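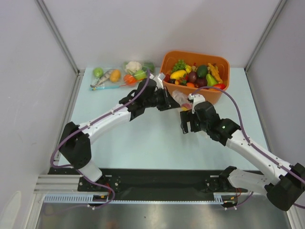

Is it worth the drive if you don't bake, one reader asked when I mentioned I was going to the open day at the Gramano mill, and would there be anything for people with a bad knee? Yes to the first, if you like old buildings and don't mind noise. The second needs a longer answer, so I'll get to the stairs below.

Gramano is a working flour mill on the Muten, just upstream of Nallis. It opens to the public one Friday in April and then goes back to being a business. I had driven past it for years on the way to my sister's and only knew it as the tall building with the faded lettering. Tickets are free but you have to reserve a slot, and the morning ones go first. I had the 3 p.m. tour, the last of the day.

Parking is in the field across the road. It had rained for most of the week and the far end was soft, so cars were being sent to the strip along the hedge. From there it's a short walk over the bridge. There is no sidewalk on the bridge and the trucks don't slow down much. If you have kids with you, hold on to them.

The tour starts in the yard, at the intake pit. Grain comes in by truck and is tipped through a grate in the ground. Before any of it is tipped, a sample is pulled and checked for moisture, and a load that's too damp goes back to the farm. Our guide said that happens more than people think, mostly late in the harvest when everybody is hurrying to beat the weather. The wheat that day was hard red winter. They also run rye and a little spelt, but not on the same days, and the line has to be cleaned out in between.

From the yard you go into the cleaning room, which was the part I liked best. I had assumed that wheat arrived more or less ready to grind. It arrives with straw, small stones, weed seeds, bits of wire and the occasional bolt. It goes over sieves, past magnets, and then across a tilted shaking table with air blown up through it, so that the stones travel one way and the grain the other. There was a coffee can on a shelf with things that had come out of the grain over the years. I saw a belt buckle and most of a pocket knife.

After cleaning, the wheat gets water added and is left to sit in bins for 20 hours. This is called tempering. It toughens the bran so that it comes off in flakes and doesn't shatter into the flour. A man in our group asked why they would turn away damp grain and then wet it, and the guide said everyone asks that. Damp grain spoils in storage, and you also can't tell where in the load the water is. Tempered grain is wet evenly, and it goes to the rolls the next day.

Then come the stairs. The mill has 4 floors and the public route goes up one side and down the other. The lower flights are ordinary. The last one is steep, with open treads and a rope for a handrail, and it is hard on the way down. There is a freight hoist but it isn't for people. If you can't manage stairs you can wait on the ground floor, where there is a bench and a screen showing film of the upper levels, and the group comes back past you at the end. Two people in our group did that and seemed happy enough. To the reader with the knee: you could do the yard, the cleaning room and the roller floor without trouble, and I'd say that is more than half of it.

The roller floor is loud. They hand out foam earplugs at the door and you should take them. The old millstones were taken out long ago and all of the flour now is made on steel rolls. The grain goes through one pair, up to the sifters at the top of the building, down to another pair, back up again, and so on, getting finer each time. You feel it in the floor more than you hear it. The guide opened a small hatch on one of the spouts and let us put a hand under. The flour was warm, and much coarser than I expected at that stage, closer to sand.

Upstairs are the sifters, big boxes hung from the ceiling on cane rods that swing in a circle. I found it slightly hard to look at them for long. The cane was interesting, though. It's imported, it's cut to length on site, and according to the guide nothing else they have tried holds up as well under that kind of motion. A set gets swapped out whenever one rod starts to split.

At the very top there is a window looking down the Muten toward Nallis. You can see the weir and the line of the old millrace, now mostly filled with reeds. The mill ran on water until the flood that took out the wheel, and after that on electricity. I would have liked to hear more about the water days, but it was getting late and the group behind had caught up with us on the stairs, which shouldn't have been possible if ours was the last slot. I think they had added one.

Coming down, you pass the packing room. The big sacks go to bakeries and the small bags go to shops. They fill 2,000 of the small bags on a normal day. The line had been stopped for the visit, so we got a talk about paper weights and glue, and it went on a bit.

Back on the ground floor there was a table with samples of each flour in bowls. You could rub them between your fingers and compare. The difference between the bread flour and the pastry flour is easy to feel once somebody has told you what to feel for: the bread flour is slightly gritty and falls off your hand, and the pastry flour clumps. The whole rye smelled like a barn, in a good way.

The shop sells everything in the small bags plus a few things in bulk if you ask. I bought bread flour, a bag of the rye and some wheat germ, and paid less than I would have in town. Cash was faster – the card reader kept losing its signal and there was a line out the door. They were already out of spelt.

Food was from Fikre, the bakery on the square in Nallis, with a stand set up in the yard under an awning. They use Gramano flour for nearly everything. I had a rye roll with butter and pickled onion and a cup of coffee. The roll was very good. The coffee had been standing for a while. By the time I left they were down to plain rolls and some kind of seed cracker, so eat before the tour if you have a late slot.

A few practical points. Wear shoes that are closed and flat, as they turned away one woman in sandals. Don't wear black. Bags have to be left at the entrance, in open bins, so keep your wallet on you. Anyone with a wheat allergy or asthma should give the upper floors a miss, and there is a sign saying so. The restroom is a single one behind the office, and the line for it was longer than the line for flour.

The bus from Nallis stops at the bridge but the last one back leaves before the final tour ends. I gave a ride to a couple caught out by that. They had bought more flour than they could carry, and we put it in the trunk next to mine.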